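Evening Course: Build a Two-Arm Bench Robot
Handout 7 – Planning the first pick
By Kurniawati Rondonuwu
August 14, 2024

You've bolted down both bases, run the cables and gotten the Kevska software talking to your laptop. Now comes the fun part! Tonight we give the arms a job, and I can't wait to see what you come up with.

Start small. Choose one object and one arm, and keep the other arm parked with its gripper open, well clear of the path. A snack in a wrapper is a lovely first target – it's light, it forgives a clumsy squeeze, and it lies along the edge of a tray where a parallel gripper can come in from the side. 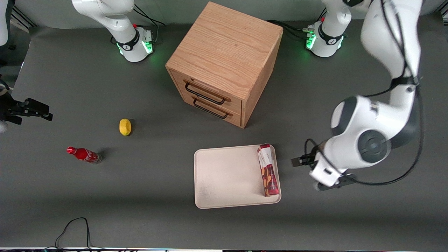

How fast should the arm move on its first run?
Set the speed slider to 7 percent and keep a hand on the stop button. You can go up to 40 once the path has run clean from start to finish.

Save your approach point before your grasp point, and give them clear names (Shivam Pathak's "thing2_final_b" cost us half an evening). Round things like lemons roll, so leave those for week two. Drawers come after that, and they're a blast!

For next time: bring your saved path and one object from your own kitchen.

Recent handouts
Wiring the Kondden power supply
Squaring up two bases on one table
Gripper fingers: print or buy?

This site uses cookies to remember your login.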